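Fondarholm Shared Workrooms
Room inspection checklist with comments, Lorley building, ground floor
Completed in September, before the fall bookings open

Mark each item OK, FIX or WATCH. Comments go under the item, even when the mark is OK.

1. Exits and corridor — OK
Both doors open fully and close on their own. The corridor was clear. The sign over the rear door is lit.

2. Fire extinguishers — FIX
The one by the kitchenette is in date. The one at the rear door has a good gauge but the tag is missing. Cuevas has been asked to replace the tag on their next visit.

3. Wall panels and seams — OK
Press along each seam with a flat hand. Panels should not give or click. Look for lifted edges, stains and swelling near the base. No movement found at any seam. Leave the gray finish as it is; touch-up paint from the Fleltton building does not match.

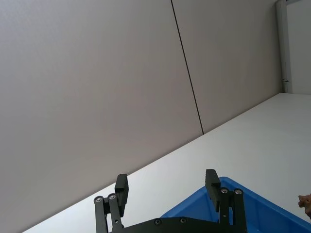

4. Outlets and cords — FIX
Tested 12 outlets. One in the hallway has a cracked cover and is taped off until it is changed. Two extension cords were running under the mat in room 5 and have been removed. Cords under mats were also noted last time.

5. Lighting — WATCH
One tube in the storage room flickers at startup, then settles. Work order 286 is open for it.

6. Work surfaces — OK
Tops should sit level and carry no chips or sharp edges. Wipe down with the mild cleaner only — the strong one dulls the finish. Small items go in open bins so they don't roll onto the floor. A few specks on a top are a cleaning matter and don't need a FIX.

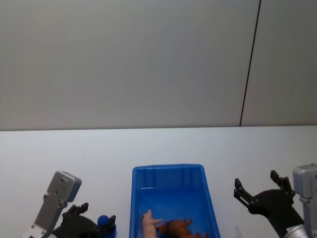 Can a room be booked while it still has an item marked FIX?
It depends on the item. A missing tag or a cracked cover that has been taped off does not close a room. A blocked exit, a dead exit sign or a loose wall panel does, until the item has been checked again and signed off.

7. First aid kit — OK
Kit is full. Burn gel was restocked. Eyewash expires before the next inspection, so order it now.

8. Floors — WATCH
The threshold strip between the corridor and room 6 is lifting at one end. Screwed down for now.

Next inspection: before the spring bookings. Bring the outlet tester and a spare tag.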